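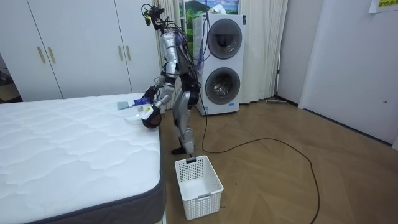 Chapter 4. What Is a Listing Price Worth?

A listing price is an opening bid made by the person with the most to gain from it. New agents tend to treat it as a measurement, and sellers are happy to let them. Ask what the number includes. In a furnished sale, a stacked washer-dryer or a large white mattress may be counted in the price, and the buyer pays interest on both for years. Ask, too, who picked the comparable homes and which ones were left out.

Consider Grarkside, where 147 homes were listed in one year and 92 sold. Local ads boasted of "strong demand." The other 55 homes did not appear in the ads. Wilma Rankin, a broker in Grerkolstead, kept her own record of asking and selling prices and found the claim hard to support. Her notes are used throughout this chapter.

We begin with the seller's estimate, then turn to the agent's. Neither should be trusted until you have checked it against recorded sales. Section 4.1 explains where those records are kept and why they often lag behind the market.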